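Assistente de Rouparia e Economato (m/f)

Residência Cisneros, Cladgate
Anúncio publicado em January 17, 2018

A Residência Cisneros procura uma pessoa para a rouparia e o economato da casa. O lugar fica vago com a passagem à reforma da actual titular e destina-se a ser preenchido por contrato sem termo, após período experimental nos termos da lei.

A residência recebe estudantes e investigadores deslocados, em estadias que vão de algumas noites a um ano lectivo completo. Tem 166 camas, distribuídas pelo edifício principal e pelo anexo da Rua Grenville. A roupa de cama e os atoalhados são lavados fora, numa lavandaria industrial de Nornport. A roupa de mesa, os panos de cozinha e as peças que precisam de arranjo são tratados na própria casa.

Funções

Receber e conferir a roupa que chega da lavandaria e preencher a guia de entrega.
Separar as peças com manchas, rasgões ou bainhas descosidas e decidir se seguem para arranjo, para nova lavagem ou para abate.
Lavar, passar e dobrar a roupa de mesa e os panos do refeitório.
Fazer pequenos arranjos de costura à mão e à máquina (bainhas, botões, fitas, fechos simples).
Preparar os jogos de cama por piso, de acordo com o mapa de entradas e saídas entregue pela recepção na véspera.
Manter o registo de existências do economato: detergentes, papel, sacos, lâmpadas, material de limpeza.
Fazer as encomendas aos fornecedores habituais, dentro do valor mensal aprovado pela direcção.
Colaborar no inventário geral, que se realiza em Novembro.

O trabalho não inclui a limpeza dos quartos, que está entregue a outra equipa.

Requisitos

Escolaridade obrigatória.
Experiência em rouparia, lavandaria, hotelaria ou lar. Aceitam-se também candidaturas de quem tenha trabalhado em confecção.
Conhecimentos básicos de costura. Quem for chamado a entrevista fará uma prova prática curta, com uma bainha e a colocação de um fecho.
Capacidade para preencher uma folha de cálculo já preparada. Não é preciso saber fazer fórmulas.
Português falado e escrito. Algum inglês é útil no contacto com os residentes, mas não elimina ninguém.
Disponibilidade para trabalhar de pé e para empurrar carros de roupa entre os dois edifícios. O anexo tem elevador; no edifício principal, a rouparia fica ao nível da rua.

Horário

O horário é de segunda a sexta, das 8h00 às 16h30, com meia hora de almoço. Nas duas semanas de mudança de ano lectivo pode ser pedido trabalho ao sábado, compensado em descanso ou em pagamento, à escolha do trabalhador. As férias não podem ser marcadas para essas semanas.

O que oferecemos

Vencimento de acordo com a tabela em vigor na residência, no escalão correspondente à experiência comprovada.
Almoço no refeitório nos dias de trabalho.
Fardamento e calçado.
Passe mensal para quem resida fora de Cladgate.
Formação inicial de 15 dias, acompanhada pela actual responsável, Mirjana Berisha. Inclui uma visita à lavandaria de Nornport, o uso da calandra e da máquina de costura, e o tratamento da roupa de mesa, onde entram toalhas de xadrez cor-de-rosa e branco. 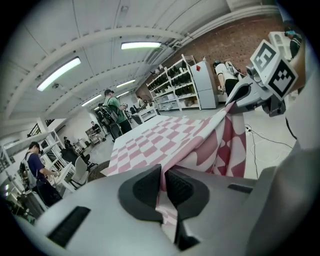

Como concorrer

As candidaturas são entregues em mão na recepção ou enviadas por correio, em envelope dirigido a Pushpa Srivastava, Direcção de Serviços, Residência Cisneros, Cladgate. No envelope deve constar a indicação "Rouparia". São necessários:

Currículo, no máximo com 2 páginas.
Carta simples a indicar a experiência na área e a data a partir da qual pode começar.
Contacto de um empregador anterior, se houver.

Não envie originais de certificados. Serão pedidos apenas à pessoa seleccionada.

Prazo e selecção

O prazo termina 20 dias após a publicação deste anúncio. Para os envios por correio conta a data do carimbo. As entrevistas realizam-se na residência, durante a manhã, e a prova de costura é feita no mesmo dia. O material é fornecido, mas quem preferir pode trazer a sua tesoura e o seu dedal.

Todos os candidatos recebem resposta por escrito, incluindo os que não forem chamados. As candidaturas não seleccionadas são guardadas durante um ano e depois destruídas, salvo se for pedida a devolução.

Para esclarecimentos sobre as funções, peça na recepção para falar com Mirjana Berisha, de preferência depois das 14h00.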